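January, 6:40 a.m.

Slept badly, up before the heating came on. Hallway sensor read 14 °C, which agrees with the bedroom one for once. Logged both and made coffee.

Main job today was the humidity record for the back room. The Usavex logger has been sampling at ten-minute intervals since the battery change, and I pulled 896 readings off it before breakfast. No gaps. Relative humidity sits between 31 and 36 percent overnight, then climbs when the kitchen door is left open. The dip at 3 a.m. repeats every night and follows the boiler's setback period by a little under an hour. I had assumed the lag would be shorter. The room has one exterior wall and the plaster holds a fair amount of moisture, so I may be seeing the wall give some of it back before the air dries out.

Target remains 40 percent. Below that the violin case hygrometer and I start to disagree, and the top seam on the old Bergmann opens. It opened last winter at the lower bout, treble side, and the repair cost more than the instrument is insured for. I checked the seam with a knuckle, tapping all the way around. No buzz. Pegs are slipping on the A and D, so they got a little compound and were pushed in while turning.

Filled the humidifier twice. The tank holds 500 ml in the small insert and I had been treating that as a full day's supply, but at the current setting it is gone by mid-afternoon. Options are the larger insert from Fernska or a second unit at the far end of the room. The second unit costs more but would even out the difference between the window side and the bookcase side, now four points. I wrote to Fernska to ask whether the larger insert fits the older base. Their parts list says yes for the Nedstead version and says nothing about mine.

Distilled water is down to two jugs. Tap water here leaves scale on the wick within a week — tried it in the fall, threw the wick out.

Practice: scales in G and D, 18 minutes by the timer, then the slow movement twice. Intonation poor in third position. Cold hands, partly. Bow hair feels short, also the dry air, and I loosened it fully before putting it away.

Moved the logger off the shelf at 4 p.m. and onto the table, away from the radiator. Expect a step in the curve at that point. Marked the time in the file.

To do: order wicks, re-salt the calibration jar, seal the gap under the window.
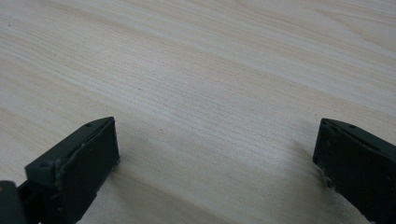
Tabletop, pale wood, grain detail.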